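Nondudville

Nondudville is a small harbor town at the mouth of the Cavutance river. Its old quarter has 93 listed houses, most of them built for net makers and salt traders. 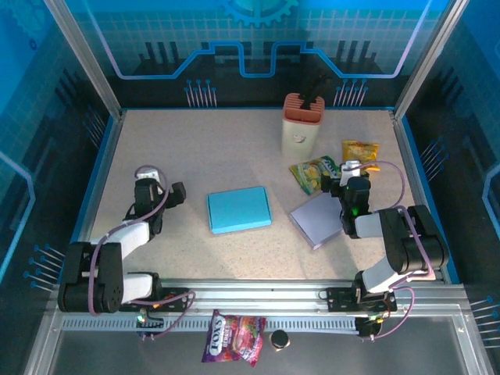 Sights

The Drernatberg, a low hill behind the harbor, carries a stone signal tower. The tower was restored under the architect Heino Kuusk and opens to visitors in October. A stairway of 45 steps leads up from the fish market -- the only public way to the top.
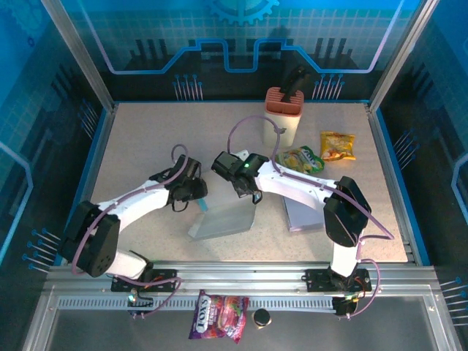

The town museum stands on the north quay and has 14 model boats made by Arvo Juntunen. Ferries to the outer islands leave from the same quay.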